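Sunday, June 13, 2021

The water heater, finally

I put off writing this one because I wanted to see a full month on the new heater first. We've had that now, so I'll go through it while I still have the paperwork on the desk.

The old tank was a 54-gallon electric that came with the house in Turnton. It started rumbling last November. I drained a few buckets from the bottom and got a lot of grit, and after that it was quiet until spring. Then the pan under it had water in it one morning. I dried the pan, tightened the drain valve and checked again after supper. Wet again. The seam at the bottom of the tank was rusted, and there is no fixing that. 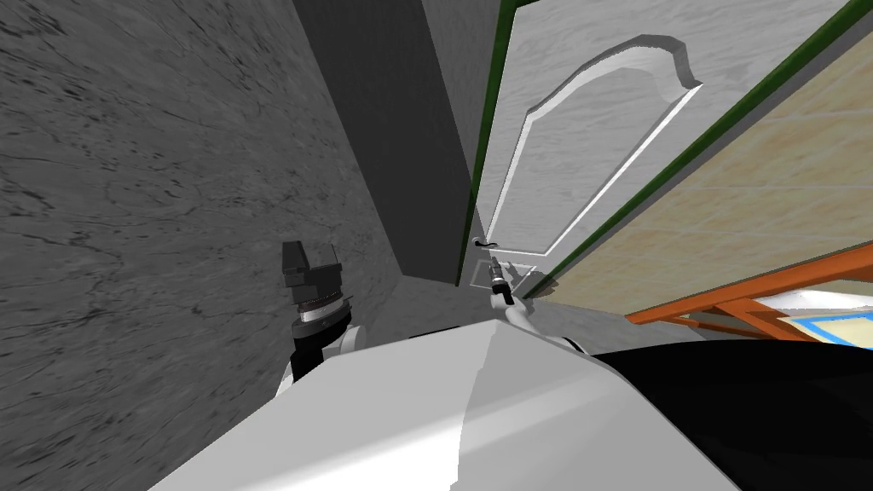
I called three places. One never called back. One wanted to come out and talk about a whole-house package, and I said no thanks. The third was a two-person outfit over in Sirley, and Dede Acheampong came by the next afternoon with a flashlight and a tape measure. She took 11 minutes, wrote the price on a sheet and left it with me.

The price was $1,968. That covered the tank, a new pan, an expansion tank, a shutoff valve, the permit and hauling the old one away. I had guessed lower, mainly from looking at tank prices in the store and forgetting everything else. The expansion tank was the part I asked about. We have a check valve on the line coming in from the street, so the water has nowhere to go when it heats up and swells. The old setup never had one.
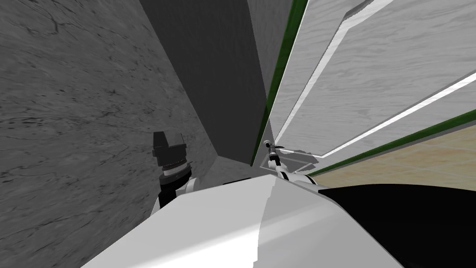

Draining the old tank took longer than putting in the new one. The sediment kept plugging the hose, and Dede had to clear it several times with a piece of wire. If you have never flushed yours, I would at least open the valve and look at what comes out. Turn off the breaker first if it's electric, and let the water cool down – I used to skip the second part.

The old shutoff was a gate valve that would not close all the way, so the water to the house was off for most of the morning. I had filled two pitchers the night before and that was enough for coffee and the dog.

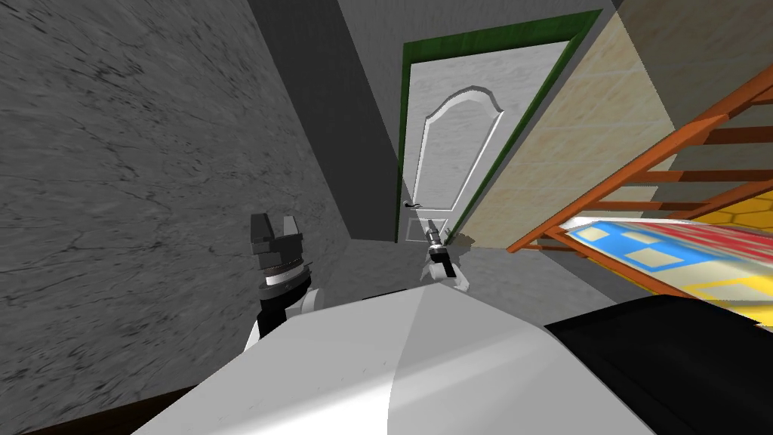 White door, green frame.

We set the new one at 120 degrees. The old dial had been up at 138, which explains why the kitchen tap was always too hot for the kids. Two showers back to back are fine. Three is pushing it, same as before.

The inspector came the following week and signed off. He wanted the discharge pipe a little closer to the floor, and Dede came back and changed it at no charge.

Next is the upstairs toilet, which runs for a few seconds every hour or so. I have a new flapper in the drawer and will try that before I call anybody.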